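プレスリリース
2024年11月30日

株式会社Vemden

卓上ロボットセル「Nuner」の設置・保守手順を改訂
手首カメラの位置合わせを日常点検に追加

株式会社Vemdenは、卓上ロボットセル「Nuner」の設置および保守の手順書を改訂し、本日より導入先への配布を開始しました。対象は、現在稼働している142台と、今後出荷するすべてのセルです。

Nunerは、作業台、アーム1本、手首に取り付けた小型カメラで構成され、器具の並べ替えやラックへの掛け外しに使われています。従来の手順書では、カメラの位置合わせは設置時と部品交換時に限られていました。改訂版では、始業時の点検項目に加えています。

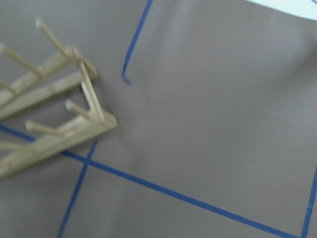
作業台の基準出しは、改訂で最も大きく変わった項目です。これまでは台の四隅を治具で測っていましたが、新しい手順では、手首カメラの映像を見ながら台上の目印とワークの向きを確認します。目印には市販の青い養生テープを使います。灰色の天板に貼った直線はカメラからも見分けやすく、木製ラックのように淡い色のワークを置いた状態でも、レールの向きをテープの線と見比べることができます。テープの端がめくれたり曲がったりしている場合は、その1本だけを貼り替え、再度カメラで確認してください。

カメラの固定ねじについては、稼働80時間ごとの増し締めを定めました。レンズの清掃は乾いた不織布で行い、溶剤は使用しません。映像にぶれが残るときは、アームを停止させて撮り直し、それでも改善しない場合にケーブルの固定部を点検します。天板に照明が映り込むときは、カメラの設定を変える前に照明の角度を調整します。

改訂にあたっては、Pluneck事業所の検証用セルで約900回の掛け外しを行い、点検の順序を見直しました。保守を担当するオリシア・チョルノヴォルは、「位置ずれの問い合わせでは、アームよりも先に台とカメラを見てほしいとお願いしてきました。その順番を手順書にも反映しました」と述べています。

手順書は日本語版と英語版があり、導入先には担当者から電子データで送付します。印刷版が必要な場合は下記までご連絡ください。旧版の点検表は、次回の定期保守まで併用できます。

お問い合わせ先
株式会社Vemden 保守サービス部
担当:クァク・ウンジ、アヌーク・デッカー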